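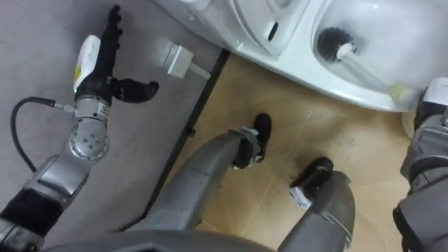 Figure 7.1 Humanoid robot beside a toilet, seen from its own head camera. A brush lies in the bowl.

Chapter 7
Evaluating a Packaged Cleaning Service: The Grivora Washroom Kit

A robot vendor rarely sells a machine alone. The Grivora kit, offered by Skumitgate, consists of a leased humanoid, a task library, and a support contract. This chapter treats the kit as a purchasing problem and compares the terms of the offer with the demands of the room.

Washrooms are a hard test. Clearances are small, ceramic surfaces reflect light, and the floor may change material at a doorway. In Figure 7.1 a black threshold strip separates grey flooring from tan tile. A walking robot must plan its footing near such a strip while its hands are occupied.

Section 7.1 sets out the contract, which covers 296 task runs per lease period and 2 site visits. Section 7.2 examines reach and grip for long-handled tools. Section 7.3 follows the acceptance test designed by Delia Sepúlveda and Géza Antal, in which 200 runs are scored for completion, contact errors, and operator calls.

Readers should review the definition of a task run in Chapter 6 before starting Section 7.1. The contract uses a narrower one.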